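Last touched June 18, 2026. If your question isn't answered below, it probably was once, and we lost it in a reorganization.

# Ramside Toy Library: Brick Sorting FAQ

**Do I really have to sort the bricks before I bring them back?**

Yes. The Fosgate and Malik branches will take an unsorted tub, but they'll give you a look along with your receipt. At Ramside we just hand the tub back.

**Sort them by what? Size?**

Color. We tried size for a while. Two adults can disagree about what "medium" means for a whole afternoon, and did, in April, at some volume.

**How many bricks are in a set?**

The small set is 185 and the large is 825. The Asutell set is 1105 and comes in a crate with a handle that was designed by someone with no hands. The number is on the lid of every set.

**What if I'm a few short?**

Look under the couch. Then look under the other thing, the one you don't move. Up to 50 missing from the Asutell set is forgiven. For the smaller sets, call us and sound sorry.

**What's the best way to sort a big pile?**

Don't sort a big pile. Pull a couple of handfuls onto a flat table, leave the rest in the crate, and line up your bins along the back where you can reach them without leaning on the bricks. Do one color all the way through before you start the next. People who try to do every color at once end up with a bin of "mostly blue."

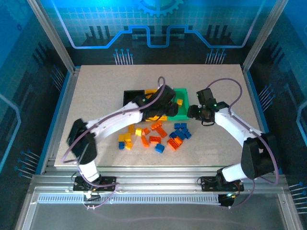

*Yellow, orange and blue out on the table, and one block in the green bin.*

Spread the bricks out so that each one can be grabbed without dragging its neighbor along. If two are stuck together, pull them apart before they go in a bin. Your teeth are not a tool — we can tell, and so can the next family.

**Do the bin colors have to match the brick colors?**

No. It would be lovely, and we have given up on it. Decide which bin gets what, say it out loud, and stick a note on the front if more than one person is helping. Changing the plan halfway is how friendships end.

**Is that one yellow or orange?**

Hold it next to one you're sure of. If you're not sure of any of them, turn on a light. After that, go with your gut and close the lid quickly.

**Can I wash them?**

Please do. Lukewarm water, dish soap, a mesh bag if you have one. Spread them on a towel overnight and don't pack them until they're dry all the way through. No dishwasher. Somebody's oven has also come up, and the answer is still no.

**There's something in my set that isn't a brick.**

Put it in the envelope taped inside the lid. So far the envelopes have brought us a house key, several raisins and a tooth. The tooth is still at the front desk.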